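Hand-held gripper demos for folding pants: how many before it's worth training?

Wanda Quintanilla
Posted in Data collection, 17 replies hidden

I'm recording demonstrations for a clothes-folding policy with a hand-held gripper, camera mounted on the tool. So far I have 266 episodes, nearly all with the same olive-green fabric on a white table. The first policy I trained reaches for the cloth fine but closes too early or grabs a single layer and loses it.

My grasps are usually on a seam, with the fold squeezed between the two inner fingers. I picked the seam so I'd have a repeatable spot to aim for.

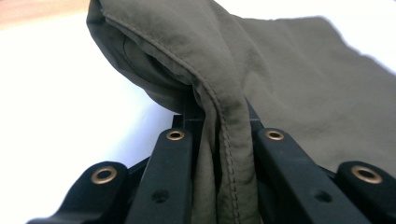 I trim each episode so it starts just before the reach and ends once the cloth is let go. Failed grasps get deleted. Should I keep going to 500 the same way, or change something first? I'm using the Kernik export format if that matters.

Halvorsen
Change something first. With one fabric and one color on one table, another couple hundred episodes will mostly teach it the same thing again. Get five or six garments, at least one dark and one stiff, and toss each one down differently before every take. Put a colored sheet over the table for part of the set.

I would also stop deleting every failed grasp. If you missed, let go and grabbed again properly, keep the whole episode. Those retries show the policy what to do when it only has one layer. Takes where you gave up can go.

For closing too early, check the timing between your gripper width signal and the video. Mine was off by 70 milliseconds – enough to make it close in the air above the cloth. Film a few fast open and close motions and compare them with the logged width.

rarngate_user
500 is fine, I did 500 for towels and it worked ok. pants are harder though

Trultska
Agree on the timing check, do that before recording anything else. If it's a fixed offset you can correct the episodes you already have. Also slow down a little right before you close. If you snap shut while still moving, there are very few images of the cloth between open fingers, and those are the ones it needs.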